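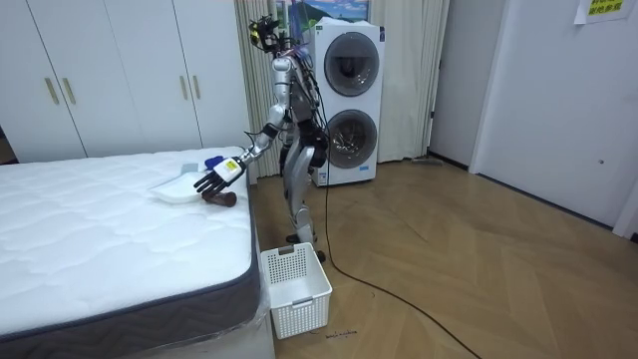
The mattress on review, shown without bedding.

Sandora hybrid mattress, queen: long-term review

By Sumeya Negussie

Price paid: $773 from Garow, delivery included
Type: pocketed coils under foam, one-sided
Firmness: medium-firm (maker's rating), firm (ours)
Nights slept on before writing: 328
Sleepers: two, one on the back, one on the side

Most mattress reviews are written inside the first month, when the foam has not settled and the return window is still open. I wrote notes on this one from the first week and then held off until the second summer. My husband Getachew sleeps on his back, weighs more than I do, and complains of shoulder stiffness on anything soft. I sleep on my side and wake up when the other half of the bed moves. The Sandora replaced a Bogale all-foam mattress that had developed a dip on his side deep enough to hold a paperback below the level of a straightedge.

Construction

The core is a single layer of individually wrapped steel coils, 638 in the queen according to the spec sheet. Coils along the long sides are a heavier gauge than those in the middle. Over the coils sits a thin felt pad, then a transition layer of dense foam, then a softer comfort layer. There is no latex and no gel. A strip of firm foam runs along the head and foot but stops short of the corners.

The cover is quilted through to a thin fiber fill and does not come off. I would have preferred a zipper. Sandora's position, stated on the law tag insert, is that the quilting is part of the comfort system and that opening the cover ends the warranty. This is common at the price, and buyers coming from a foam mattress with a washable cover should know about it before ordering.

Stitching on ours was even, with one loose thread at the foot end that I trimmed in the first week. The seam tape joining the top to the border has stayed flat. The handles are sewn to the border fabric only and are good for shifting the mattress on the frame. They should not take its full weight, and a line on the label says as much.

Delivery and setup

Garow delivers it compressed and rolled in a carton. The carton is heavy and has no hand holes, and two people are needed on stairs. Cut the outer film with the supplied hooked cutter and let the roll open on the bed frame, because the mattress is awkward to lift once it has expanded. Ours reached its stated thickness at the edges overnight. The corners at the foot took another full day.

There was a smell. It was strongest on the first evening, weak by the third, and gone within the week with a window open. The Bogale took much longer.

We use it on a Drerkholm slatted platform. Sandora requires slats no more than three inches apart and a center support leg for queen size and up. The Drerkholm meets both conditions, although its center rail shipped with a leg that was slightly short and had to be shimmed with a felt pad. An unsupported center rail will produce a dip that feels exactly like a mattress fault, so check the frame first if you get one.

Support and firmness

The maker calls it medium-firm. For a sleeper of average build on the back, it is firm. The comfort layer compresses early and the transition foam does most of the work after that. Getachew's hips and shoulders stay level, and his shoulder complaint went away in the second week and has come back only after travel.

On my side the result is less clear. The shoulder sinks far enough for a neutral neck with a medium pillow, but the hip meets the transition foam sooner than I would like. For the first two months I woke with a sore hip one morning in several. After that the comfort layer loosened and the soreness stopped. A light side sleeper who shops by the medium-firm label may be disappointed, and should make full use of the trial period before deciding. There is a softer version at a higher price. I have not slept on it.
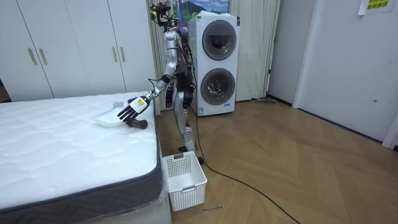

Top surface is white and quilted.

Motion transfer

Pocketed coils do a fair job here. A person turning over on one side can be felt on the other as a short, low movement with no bounce afterward. Someone sitting down heavily on the edge at five in the morning is a different matter, and it wakes me about as reliably as it did on our spring mattress before the Bogale. All-foam still wins this category. If motion isolation is the main reason for buying, look elsewhere.

There is no noise from the coils. A tick we heard in the third month was traced to a slat moving in its holder on the Drerkholm and was cured with a strip of tape.

Edge support

Edge support is good on the long sides and ordinary at the corners. Sitting on the long side to put on shoes compresses the border without any feeling of sliding off. Lying close to the edge is comfortable, and the usable width is close to the full width. At the foot corners the foam strip ends and the support drops off noticeably. This matters only to people who sit there.

Temperature

The coil layer lets air through and the mattress sleeps cooler than the Bogale did in the same room, with the same sheets. It is not a cold mattress. In the warmest stretch of the year we both moved to a lighter blanket and had no further trouble. Mattress protectors have a larger effect than most reviews admit. A laminated waterproof protector removed nearly all of the benefit, and a cotton terry one with a thin backing kept most of it. We settled on the second.

Cleaning and upkeep

A fixed cover needs more attention than a removable one. The quilted top of the mattress in these pictures is stitched in rounded, scalloped cells, and any quilting of that sort has grooves where crumbs, lint and skin flakes settle. A vacuum with an upholstery head handles the bulk. Work along the stitching in short overlapping strokes and keep the suction low enough that the head does not grab the fabric. For loose grit a soft hand brush does well. Stiff bristles raise a fuzz on knit covers after a few passes and should be kept for floors.
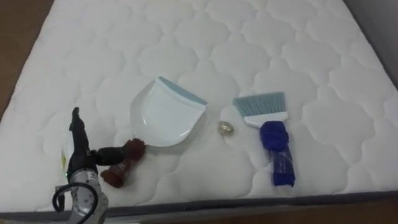

Quilting detail, with dustpan and hand brush. The side border is dark gray.

Stains should be spot treated with cool water and a small amount of mild detergent on a cloth, blotted, then blotted again with plain water. Do not soak. Water that reaches the fiber fill takes a long time to leave it, and the felt pad under the foam will hold whatever gets past. A coffee spill in September came out of the surface in two rounds and left a faint ring, visible only from the side in low light. Baking soda did nothing for the ring.

The mattress is one-sided and must not be flipped. Sandora asks for rotation head to foot every month for the first half year and every season after that. We followed the schedule with two lapses. Rotating it is a two-person job.

Wear after 328 nights

I measured body impressions with an aluminum straightedge laid across the width and a steel rule, in the morning with the bedding off. The deepest reading, at hip position on Getachew's side, was a little under half an inch. On my side it was a quarter inch. The middle, which gets no use, has stayed proud of both, and there is a mild ridge that can be felt when crossing from one side to the other. It is not felt from either sleeping position.

The warranty covers impressions deeper than an inch and a half, measured unloaded. That threshold is standard and generous to the maker. A mattress can be unpleasant to sleep on well before it qualifies. The Bogale was never deep enough under its own terms, and I have photographs of the straightedge to prove how long I tried.

The border has held its shape. There is slight pilling on the top at the foot, where heels rub through the sheet. The handles are intact.

Service

I contacted Sandora twice. The first question, on whether a heated pad could be used, was answered the same day with a plain yes and a temperature limit. The second, asking for the density of the transition foam, got a reply that the figure is not published. Garow was slower but arranged a replacement for the missing hooked cutter, which arrived long after I had opened the roll with household scissors. If you do the same, cut along the end of the roll and keep the blade pointed outward.

Compared with the Bogale

The Bogale isolates motion better, has a washable cover, and was softer from the first night. It also slept hot and lost its shape on the heavier side well inside its warranty period. The Sandora is firmer, cooler and easier to move on, with a better edge. For two people of different weights, the coils have held up better over the same length of use.

Good

Level support for back sleepers
Firm long edges
Airflow through the core
Short off-gassing period
Quiet

Less good

Fixed cover, spot clean only
Firmer than its label for side sleepers
Weak foot corners
Foam density not disclosed

Rating

Back sleepers: recommended. Side sleepers of average weight: recommended with a two-month break-in. Light side sleepers and anyone woken by a partner sitting down: try the softer version or a foam model first. At $773 it is fairly priced for the coil unit and slightly expensive for the cover. I will measure the impressions again after the next rotation and add the readings to this page.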